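Kurian Gripper Trial Pack

Choosing a gripper from a spec sheet is a bit like choosing a dog from a map. The Kurian pack lets you run the same small, fussy jobs with several grippers in simulation, watch them fail in different ways, and only then call your purchasing department.

You get three gripper models (a jointed claw type, a parallel jaw and a soft two-finger), one arm, two controllers and a set of benches. Swap any of them from the same menu. The scoring stays put, so the numbers from one run can be laid next to the numbers from another without anyone having to "adjust" them.

The chess bench

The block-stacking bench is in there too, and every gripper on the market can stack blocks, which is why every gripper on the market has a video of it. We prefer chess. Pawns are short and round on top, kings are tall and easily offended, and the neighbors are close enough that a wide finger finds them before it finds the target. Our board is five by five, to keep runs short. No knowledge of openings is required, and the arm has none.

A standard trial is 15 moves, including captures, which end with a piece standing off the board on the marble. Dinesh Krishnan, who built the bench, set the drop tolerance himself and has been accused of cruelty by two resellers.
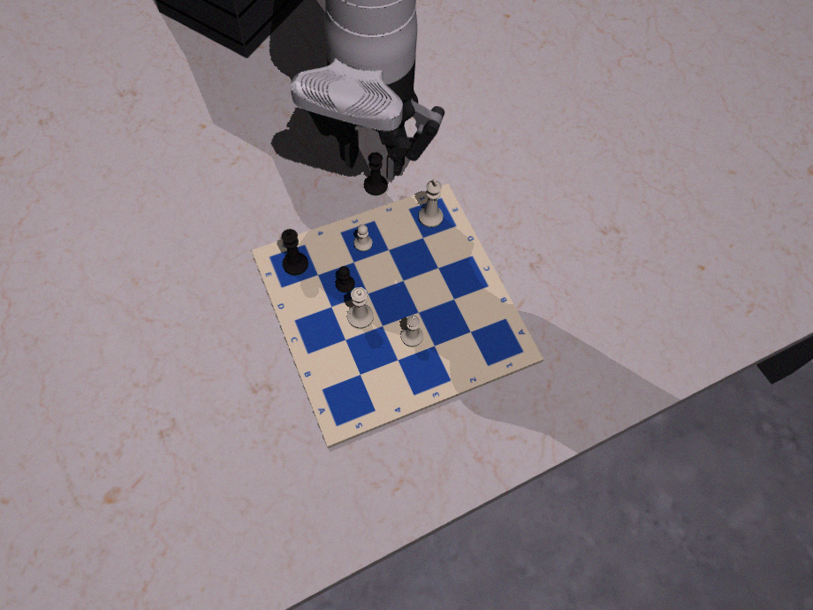

What we found with our own grippers

We ran 1391 trials before release. The jointed claw was the best of the three at lifting pawns and the worst at letting go of them. The parallel jaw was dull and dependable, right up until it had to work beside a queen. The soft two-finger never knocked anything over, mostly by taking so long that the trial timed out.

Of the controllers, Tademell is quick and slightly rude. Judness is smooth and will pause before a grasp as if reading the terms and conditions. Try both before you blame the gripper.

What you need

A desktop machine with a decent graphics card, and Flullinov 4 or later. Gripper models of your own can be imported if the joints are named properly. They will not be named properly. The import tool lists what it can't match and lets you fix it there.

Price and ordering

Single seat: $911
Lab license, unlimited seats at one site: $3800

Both include the benches, the three grippers and a year of updates. The next update is due in January and adds a fourth bench, involving eggs. Order part KGT by email and we'll send a download key, usually before lunch.

Contact sales | Support | © Kurian | Back to top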